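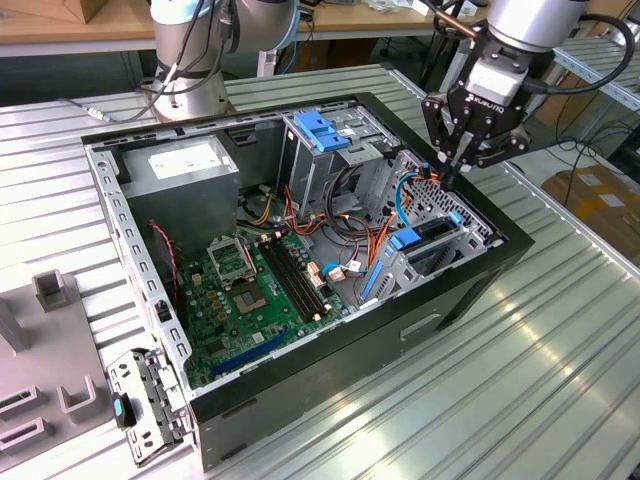
Side panel off, socket open, both memory slots bare. Opinions please!

Fekgate Forums > Old Hardware > Rescue or scrap?

ishbel_gunn
Hello all. Long-time reader, hardly ever post. I picked this tower up at the Skemstead tip shop on Sunday for 20 quid, which my other half says was 20 too many. No processor, no memory, but the board looks tidy to me and the power supply is still in it. What I really fell for was the blue plastic. Everything you're meant to grab is blue – the bay handles, the clip by the expansion slots, the card guide. My first proper job was looking after a room full of office machines built along these lines and I could strip one before the kettle boiled.

Plan is to turn it into a box for backing up the family photos. Daft or not daft?

tinshed
Daft, sorry. By the time you've bought a processor, memory and a cooler you could have had a little second-hand mini PC that sips electricity. I'd pull the power supply, keep the screws and send the rest back where it came from.

kazue_w
Not daft at all! Memory for boards that age costs next to nothing, and processors come up in job lots. Before you spend anything though, get a good torch and a magnifier and look at the pins in that socket. Tilt your head until the rows line up and a bent one will jump out at you. And if it came with the plastic socket cover, put it back on while you wait for parts.

ishbel_gunn
No cover, sadly. I've been over the pins with my stamp magnifier and can't find a bent one, but I'm going to look again in daylight because my eyes aren't what they were.

tinshed, I take the point about electricity, but it'd only be on for an hour or so a week. 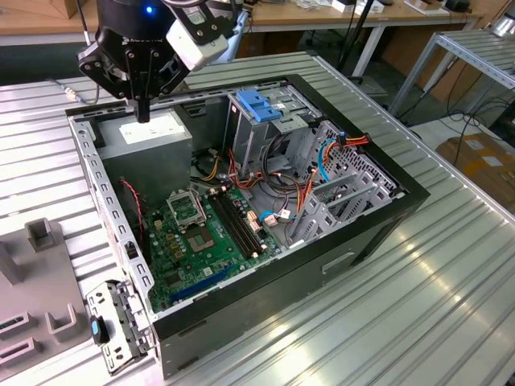
The other thing I wanted to ask about is the wiring. I remember the cable runs in these being quite neat from the factory, everything tucked down and out of the way, and this one's got the coloured power leads looping through the middle as they please. Would you bother re-dressing them before testing or just get on with it? Part of me can't leave it alone.

old_solder
Test first, tidy later. Otherwise you'll spend an evening with cable ties and then find the board's dead. And have a look at the tops of the capacitors while you're in there, flat is good, domed is bad. I had a whole batch go on me once, 16 machines from one office, all domed.

tinshed
What he said. And please don't trust the power supply just because it spins up. An old one can take a good board with it. I'd replace it on principle.

kazue_w
Five minutes ago you were telling her to pull it and keep it!

tinshed
Keep it for a bench project, not for somebody's photos. There's a difference.

kazue_w
Fair. I do disagree on replacing it blind though, check first that a standard one will fit. Some of the big makers used their own shapes and plugs and you can come badly unstuck. Ishbel, is there a part number on the label on top?

ishbel_gunn
There's a label all right, I'll copy it out tonight and post it. The drive side of things is what cheers me up most.

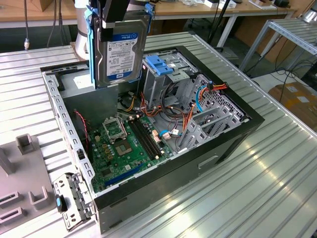 I do love a tool-less rail. Pinch, slide, click, no hunting under the bench for the screw that rolled away. A WD Blue, 1.0TB, would be plenty for our photos – I did a count of the folder and we're only at 1334 pictures, with a couple of hundred more to scan from Mum's albums.

old_solder
Run a full surface test on any used drive before you put one photo on it, and look at the power-on hours. And one drive isn't a backup, it's a copy. Get a second one.

ishbel_gunn
Noted. Second copy will go to my sister in Trikdale.

kazue_w
If you're short of rails, the chap at Derese Spares had a box of them by the till last time I was in, all jumbled up. Take one of yours along to match, they look the same and then the pegs are in the wrong place.

tinshed
I still say mini PC. But if you're set on it, set yourself a limit and stick to it. My last "free" tower had cost me 200 by Christmas and I gave it away in January.

ishbel_gunn
Limit agreed, and written on the calendar where my other half can see it. Off to find the magnifier. Will post that label after tea.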